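What stays on the wooden table

My grandmother had a rule that a table must be empty at night. In her house in Zemitz she wiped it after supper, put a folded cloth in the middle, and in the morning it was still like this. I have lived with my own wooden table for many years now and I am sorry to say I did not inherit the rule.

I bought it second-hand through a notice at Saraç, the little furniture shop near the station. It cost 34 pounds and two men carried it up the stairs for a further box of biscuits. The seller told me it should be oiled every spring. I oiled it the first spring very seriously, with gloves, and after this I became lazy. Last June I did it again, and the wood drank the oil so quickly that I was a little ashamed.

Since the summer I am trying to understand which things come to the table and do not leave. My friend Şengül Karabulut says that a thing which stays more than 2 days on a table has moved in, and you should either give it a proper place or say goodbye to it. She is stricter than me. But I tried her method, and I wrote down the guests in a notebook, on the page after my shopping.

Letters were the first. Letters I could solve, I put a nail in the wall by the door and a clip on the nail. The second was the scissors, which have a drawer but do not like it. Then keys, one glove, the tape measure, a jar of buttons I promised to sort for my sister.

And then the toys, which I cannot solve at all. I do not have small children in the house any more, but the Lego never went away. When we moved from Cakatham I gave a big bag of the bricks to a neighbour and I kept the baseplates, I think because they are flat and I believed they would take no place. A flat thing takes a lot of place, because you always put something on it.

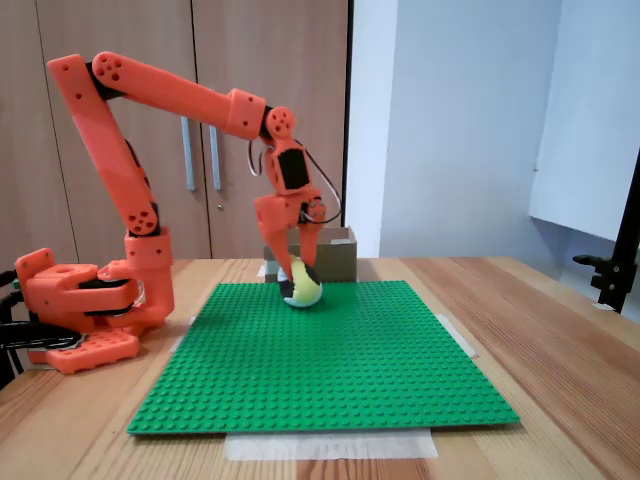
The green baseplate and the tennis ball, both on the table again.

I like the green very much on the wood, I must admit it. It is like a small lawn. Barış Kırmızıgül, who is my cousin and has an opinion about every room he enters, told me that I should glue it to a board and hang it in the corridor, and that visitors could build their names on it. I said I would think about it. I have thought about it and I do not want holes in the corridor.

The tennis ball is another matter. I do not play tennis. I played one summer, badly, with a borrowed racket, and I remember mostly that I was looking for balls under a hedge. But a tennis ball is useful to have. You can rub a mark from a floor with it, you can put it behind your back against the wall when your shoulders hurt. My physiotherapist taught me this second one and I do it while the kettle is boiling — slowly, up and down, and with the knees soft. So the ball should live in the kitchen, or perhaps in the bathroom cupboard with the hot water bottle. I have told it so many times.

What I did in the end is quite simple. I took a shallow basket from the top of the wardrobe and I put it on the chair that is never used. In the evening everything from the table goes in the basket, also the things without a home. On the first evening of the month I must empty it, and what I did not look for goes to the charity shop or into the bin. The buttons are sorted now, by the way, into big and small. My sister wanted them by colour.

I will write again when I have oiled the table. If somebody knows an oil which does not smell for a week, please leave me a comment, I am reading all of them even if I answer late.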